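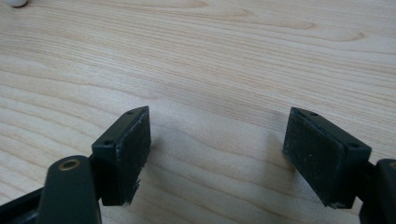

both pads, jaws open. look at the bottom corners

Thread: hand gripper dropping parts, pads going at the corner??
Board: Grippers and End Effectors

urk_socorro
ok need help fast, shift starts at 6 am and I dont want to run it like this. Hand-held two finger gripper, black textured pads. It started dropping parts this week. Not every time. Closes fine, holds, then halfway up the thing slides out the bottom. Log says 23 drops out of 942 picks, was basically zero in April.

Left pad is frayed at the lower corner, little bits sticking out. Right one has a bad spot down low too, chipped or frayed, hard to say. Is that enough to cause it or am I chasing the wrong thing

merle_f
Thats your problem. Pads. Swap both and go to bed.

urk_socorro
would love to. No spares till the Griltano order shows up

Vieira_J
Not so sure its the pads. I see dust on both, right one especially. Dusty pad slips way before a worn pad does. Wipe them down, lint free cloth, little bit of isopropyl, let it dry all the way. Then run 50 and see.

Also what are you picking? small round stuff?

urk_socorro
mixed. Some flat, some small and rounded. The rounded ones drop more, yeah

Vieira_J
so low contact area, grabbed down at the tip, right where the pads are chewed up. OK merle might be half right

merle_f
fully right

ruth.arboleda
Before anybody blames pads – check the pivots. Theres a brass-colored bushing in the arm in your pic. If that hole has gone oval the finger toes out under load and the pad only touches along one edge. Then it wears at the corner. So new pads fix it for two weeks and youre back here.

Test: close on a strip of paper, pull from the top, then from the bottom. Should drag the same.

merle_f
Ruth the bushing looks fine to me

ruth.arboleda
You cant see slop in a photo Merle. Grab the finger and wiggle it

merle_f
fingers always have a little wiggle. Ours at Flitton had plenty and it ran all year

ruth.arboleda
And how many did it drop

Ulises_R
+1 on the pivot check. And do the screws while youre in there, two on the outer face of each finger block. One of mine backed out a half turn at Cabrera and it acted just like this, fine fine fine then drop. Dont gorilla them, its plastic.

Safety thing too, whats under it when it drops? We had one bounce off the table and hit a guy on the foot. Small part so he was ok but still got written up

urk_socorro
bare tabletop, people stand right next to it. Ok putting a tray with a lip under it tonight

Did the paper thing. Top drags good. Bottom pulls right out on BOTH sides. Wiggled the fingers, left one has play, right is tight. Screws on the left turned maybe a quarter before they got snug

ruth.arboleda
There you go. Left pivot.

Vieira_J
or the screws. Or the pads, since the bottom slips on the tight side too. Redo the paper now that theyre snug, and wipe the pads first

urk_socorro
wiped, dried, redid it. Better but bottom still weaker then top. Play on the left is less, not gone

merle_f
Flip the pads top to bottom. If theyre symmetric you get the good corners down low. Buys you time till the new ones come

Ulises_R
^ do that. only if the adhesive survives tho

ruth.arboleda
Fine for one shift, I'd still pull that bushing. Dont close the ticket on a pad swap.

urk_socorro
flipped left, right one wouldnt peel clean so I left it alone. Tagged it limited use, flat parts only, tray stays. Ticket 2527 stays open for the bushing. Will post drop count after the shift

urk_socorro
update: 1021 picks, flat only, 2 drops, both landed in the tray. Not calling it fixed. Pulling the left arm tonight if I can find the right driver

merle_f
told you, pads

ruth.arboleda
Merle she took the round parts out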